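Atelier partagé – Scène « micro-ondes » pour bras robotisé, pack simulation Uselach

Réf. : Uselach 2
Prix : 47 € (licence atelier, 50 postes maximum)
Livraison : téléchargement

J'ai commencé cette scène dans mon garage, pour moi, parce que j'en avais marre de rayer la porte de mon vrai micro-ondes ! Ensuite je l'ai montrée à l'atelier, Corina Grabner a voulu l'essayer, puis Ieuan, et de fil en aiguille je me retrouve avec une page produit. Donc voilà, je la vends, et je réponds moi-même aux messages (le soir surtout).

Ce que vous recevez : un plan de travail en bois, un micro-ondes gris à poignée verticale et un bras blanc avec sa pince à deux doigts, déjà posé et prêt à bouger. La porte tourne sur une vraie charnière et son frottement se règle dans un petit fichier texte. J'ai passé un temps fou sur cette charnière – la première version claquait comme une porte de saloon – et je suis enfin contente du résultat.

Côté vues, il y en a trois : une vue large sur la table, une vue plongeante côté poignée et une vue rapprochée depuis la pince. Celle-là est très grise et demande un peu d'habitude, mais c'est ma préférée pour régler l'approche. Les textures sont volontairement simples, ma vieille machine tousse dès que j'en mets trop.

Le pack contient aussi 4 000 positions de départ tirées au hasard, le script de Fuseini Fiadzo pour les rejouer en série et une notice en français. La notice en allemand est promise par Theresia Ruchti pour juillet (je la relance gentiment).

Pour l'installer, décompressez le dossier, lancez le fichier Veker et choisissez votre vue. Si le bras part en arrière au démarrage, baissez la raideur du coude avant toute autre chose, ça m'est arrivé bien assez souvent.

Pas compris dans le prix : les objets à mettre dans le four, le bouton rotatif, et la version avec tiroirs, vendue à part sous le nom Rukier. Les mises à jour sont gratuites, et si vous bricolez une meilleure poignée, envoyez-la-moi, je l'ajoute avec votre nom ! 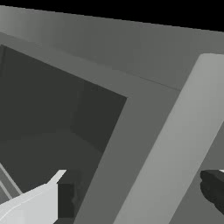
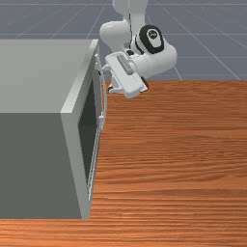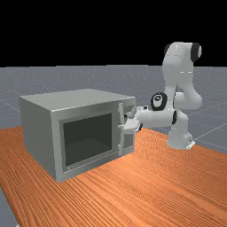 Scène Uselach 2, rendus de simulation : vue rapprochée, vue plongeante côté poignée, vue large.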